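Misolum Insoles — Frequently Asked Questions
Last updated 2018-03-31

How do I pick a size?
Go by your street shoe size, then trim. If you're between sizes go up. You can always cut more off, can't put it back.

How do I trim them?
Pull out the old insole, lay it on top of the new one, heels lined up. Trace the toe end with a pen. Cut just inside the line with decent kitchen scissors. Try it in the shoe, cut again if it bunches up. Don't trim the heel.

Do I take out the insole that's already in there?
Yes if it comes out. If it's glued down leave it and order the Vídalín, it's our thinnest.

Which model for what?
Vídalín — dress shoes, flats, anything tight.
Lolell — sneakers, walking, standing all day.
Clevon — work boots and hiking boots. Too thick for most other shoes, please don't try.

How long is the break-in?
Wear them an hour or two the first day, then a bit more each day. Most people are done in 5 days. Clevon takes longer. Sore arches the first week are common, sharp pain isn't — stop and ask your doctor.

Can I wash them?
By hand, cool water, drop of dish soap. No washing machine, no dryer, not on the radiator either. Stand them up somewhere airy overnight.

They squeak. Help?
Pinch of baby powder under the heel. If that dosen't do it the insole is probaly a touch too wide, trim a sliver off the outside edge.

How long do they last?
Depends on you. Daily wear, check them every few months. Hold one up and look at the heel end. Flat, shiny or cracked means time for a new pair.

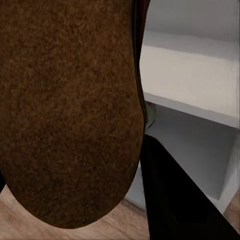
Canan Toprak wrote in to say hers went flat on the left foot well before the right, and could she buy just one. Sorry, pairs only. But uneven wear like that is worth mentioning to whoever looks after your feet, and swapping between two pairs does help.

Can I move them from shoe to shoe?
Sure, if the shoes are close in shape. Constant moving curls the toe end though.

What about returns?
17 days from delivery, untrimmed. Once you've cut them they're yours. Wrong model in the box is on us, cut or not — email with your order number.

Do you ship outside the US?
Canada only right now. We had to pause the rest in February, no date yet.

Who do I contact?
Use the form on the order page. Kaan answers most days, slower on weekends.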